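4.3 Recording sim episodes (wrist view)

Before you start: Fivex running, Madico scene loaded, at least 41 GB free on the data drive. Less than that and the recorder stops mid-episode without telling you.

1. Open the Vovano panel, pick the plug insertion task.
2. Set the random seed to "per episode". Not "per session".
3. Press Reset. Wait for the arm to settle.
4. Press Record, then drive with the handset. Slow is fine, stop-start is not.
5. Grasp the part, line up, insert, let go, back off.
6. Press Stop. Mark it Keep or Bin straight away.

Note: port 562 has to be open or the handset won't pair. If it still won't, restart Liew first and then the panel, in that order. 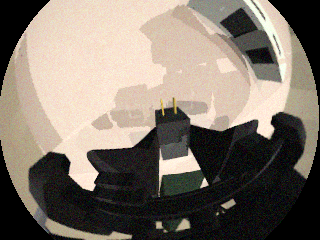 Grasp checks come before the approach, every episode. Hold still for 2 seconds after closing so the trainer gets clean frames. Look at the wrist view: dark grey block upright on the midline between the fingers, both yellow pins in sight and pointing up. A slight lean to the left on the pins is OK, leave it. If you can only see one pin, open, back off and regrasp. Dont try to fix it by twisting against the socket.

The strong curve at the edges is the lens model. Do not switch it off, the policy is trained on it and flat episodes get thrown out at import.

Caution: never change the camera mount offset part way through a batch. Batch 483 had to be recorded again becuase of this.

7. After the last episode press Export, choose "raw + actions".
8. Check the episode count against your own tally, then upload.

Missed inserts: keep them if you recovered, bin them if you dropped the part. Not sure, mark Keep and add a comment. Alistair Tennant goes through the comments before each training run.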